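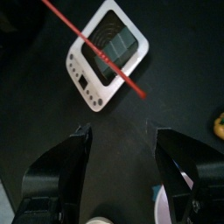 Wrist view, both fingers, December.

Got to the Stumley shed at 2 and stayed past tea. Spent the first hour on the finger mounts, then moved the play food and bowls to the Dufour end of the table. Black cloth stays up for now.
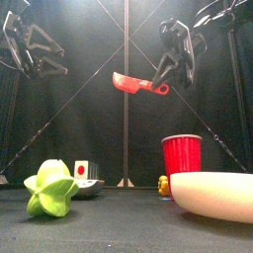
The right arm is the better of the two. The left still drifts after a restart, so I set its offset to 345 and wrote that on the tape. The Skiltimico board logged 2625 lines before I shut it off. Need longer cable ties and a grey filter. Will try the left arm with the centre gain at 1000 tomorrow.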